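Tuesday, April 13, 2021

Shirts today. I had put it off since the weekend and the pile on the chair had got to the point where I was taking things off the top to wear and putting others underneath.

The blue cloth is back on the table. I find it easier with a cloth down, as the fabric doesn't slide about so much and I don't have to lean on one corner to keep the rest still. Started with the plain ones, then the two from Yeo that always come out of the machine with their collars folded under, then the navy one with the thin white stripes.

I like that shirt but it is a nuisance. With a plain shirt you can be a bit out and never see it. With stripes, every bend shows. The sleeves want to fold under themselves, and if one is left like that the whole thing comes out lumpy on one side. So it has to go down flat first, and that means spreading it right across the table and getting the top edge straight before anything else.

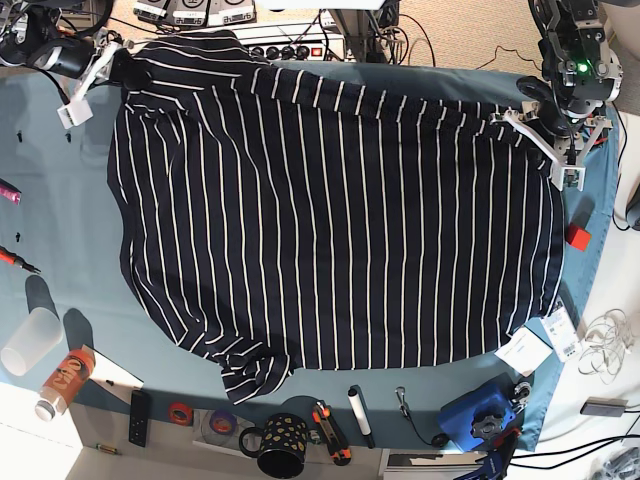
Sleeves first, always, and then the sides will look after themselves, was the advice on the Covcombe household page when I asked about it last week, and a second reply under it said to do the buttons up before starting, every one, even if it takes longer. I tried both. The sleeves part is right. The buttons I am less sure of. I did the top one, the middle one and the bottom one and could see no difference from doing the lot.

Still on the table and not dealt with: the little red cube, the tag with the barcode, the folded white card, and the odds and ends down the left side. I keep meaning to find a dish for them. There was one in the Bimura shop for 16 pounds, and that is too much for a dish.

Also the white cable on the floor. It wants winding up and putting in the drawer with the others.

Went back to the stripes after a cup of tea. The trouble with a dark shirt is the light in here – by late afternoon the folds and the stripes all run together and I end up going by feel. I should do the dark things in the morning and leave the pale ones for later.
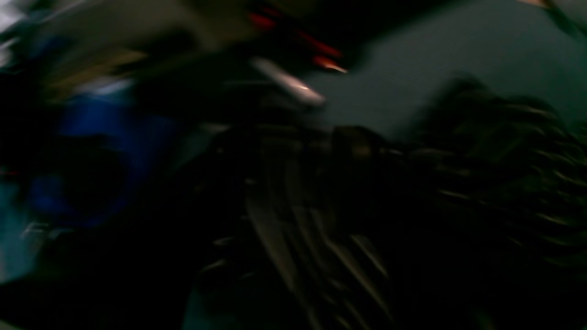 To do tomorrow

Towels, and the rest of the socks.

Wind up the cable.

Clear the left side of the table before starting, not after.

Look for the other Atinska hanger. There were 3 in the wardrobe at New Year and I can only find two.

Ring about the bedding. They said it would be ready by now.

Back to top | Contact | © 2021 All entries remain the property of the author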